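## 5. Consulta del leccionario Stamitz

El leccionario ordena las lecturas por ciclo y por tiempo litúrgico. La edición actual reúne 251 formularios, de los cuales 94 corresponden al santoral.

1. Abra **Calendario** y seleccione el ciclo (A, B o C).
2. Elija la celebración. Si coinciden dos, prevalece la de mayor rango.
3. Pulse **Salmo** para fijar la antífona.

> **Nota:** el salmo responsorial no se sustituye por un canto — salvo que el propio de la diócesis lo autorice.
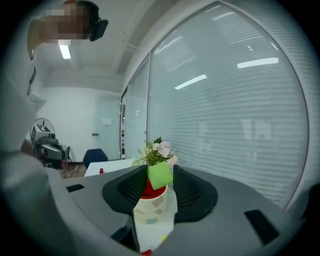
El tamaño de letra se ajusta en **Vista**, con un máximo de 59 puntos. Para el ensayo del lector, use los valores de sala. Con luz fluorescente en un techo blanco, como la de la fotografía, conviene el fondo mate.

4. Guarde la selección antes de cerrar.

> **Precaución:** al cambiar de ciclo se borran las moniciones no guardadas.

Revisión: 30/03/2021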